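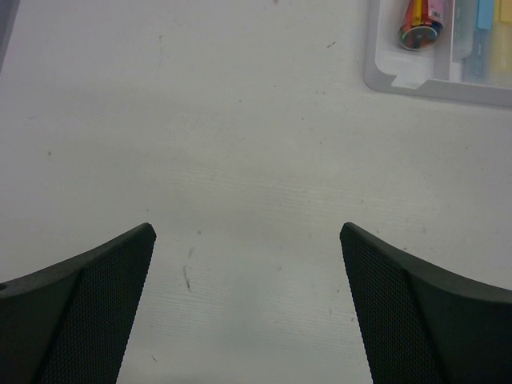
Most offices and most schools have a rule about clear desks, and most of them have got it the wrong way round. The rule says that everything must be off the surface at the end of the day. It says nothing of where the things should go, so they go into the nearest drawer, and the next morning somebody needs a pen and takes a new one from the cupboard.

I ran the supplies budget for an adult learning centre in Prunimthorpe for several years. We had 84 desks over two floors. One September I went through the stationery orders for the year before and found we had bought 400 highlighters. I then went round and opened the drawers. They were full of highlighters. A lot of them still worked. People had put them away, as asked, and never seen them again.

My view is that pens belong on the desk, in a tray, where they can be seen. A drawer is a fine place for a passport or a spare charger. It is a poor place for something you pick up many times an hour.

The tray needs dividers. One big open box fills up with paper clips and old receipts and after a month it is a drawer without a lid. With dividers you can give crayons or pencils one side and the pens another, and you notice when something has gone missing. Grey plastic is fine. I have used bamboo ones and they look nice, but the ink gets into them and stays there.

The tray also needs to live at the side or in a corner. Put it in the middle and people push it about to make room for their work, and in the end it gets pushed on to the windowsill.

Colour is the other thing. A pale desktop shows every scuff and every bit of dust, and managers dislike it for that. I would choose it every time. A black pen on a dark desk is hard to find, and dirt you can see gets wiped.

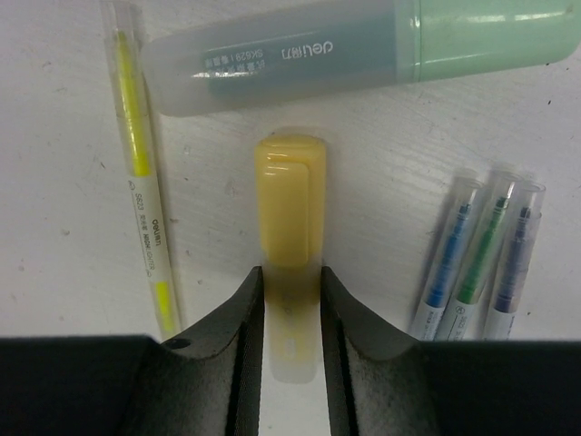

By Floarea Pop
Mar 26, 2025

The usual objection is that pens left out will walk off. Some do. Amândio Nogueira, who took over the budget after me, kept pots of pens out on every desk for a year and wrote down what he replaced. His bill for the year was lower than mine had been under the drawer rule. I was a bit put out by that, but the figures were in his notebook and I could not argue with them.

A second objection is that a desk with things on it looks untidy to visitors. I accept this one more readily. A handful of pens and highlighters lying loose does look like a job half done, and if there is no tray in reach that is how they will stay. But a visitor to a place of work should expect to see the tools of the work. Nobody asks a kitchen to hide its spoons.

I would also buy fewer kinds. We had slim highlighters and short fat ones, and the two sorts never sat well in the same slot. The fat ones are easier for stiff hands, and several of our older learners would use nothing else. The slim ones suit people who mark up small print. If you must have both, give each its own compartment and leave it at that. Caps with a clip are worth having too, as they roll less.

Tuulikki Rautiainen, who taught the evening bookkeeping class, told me all this was a great deal of thought to spend on pens. Perhaps it was. But her learners used to lose the first few minutes of a lesson looking for something to write with, and after the trays came in they started on time.

So keep the clear desk rule for papers, which can be private and do blow about. Clear away the mugs as well. Leave the pens where they are used, and throw the dry ones out when you find them.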